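Office Computer Replacement Begins in February

The Palum office will replace 38 desktop computers over five weeks. Staff will be told two days ahead of their turn and should save all work to the shared drive.
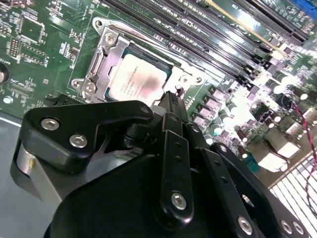
Hadgu asked whether files kept on the desktop would be moved as well. They will not - only the shared drive carries over.

Old equipment goes to Trelance for recycling. Metal parts, such as the ribbed panel and the chassis rail, are sorted separately from plastic.

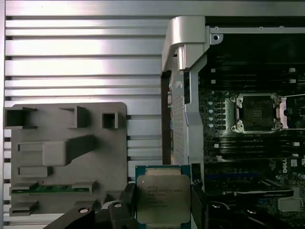
Passwords remain the same. Monitors and keyboards will stay at each desk, and the gray plastic bracket on the ribbed panel is not to be removed by staff.

Requests for a later date close at 3 p.m. 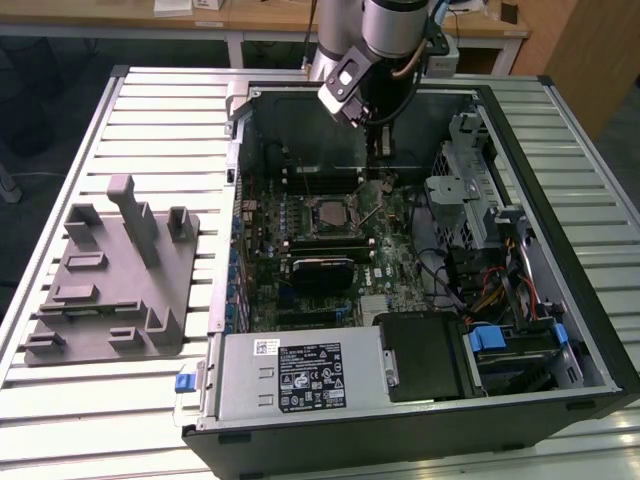 Open desktop tower on its side

Departments sharing a computer should name one contact.
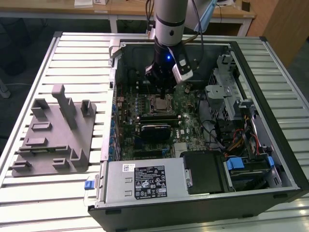 Desktop tower with side panel removed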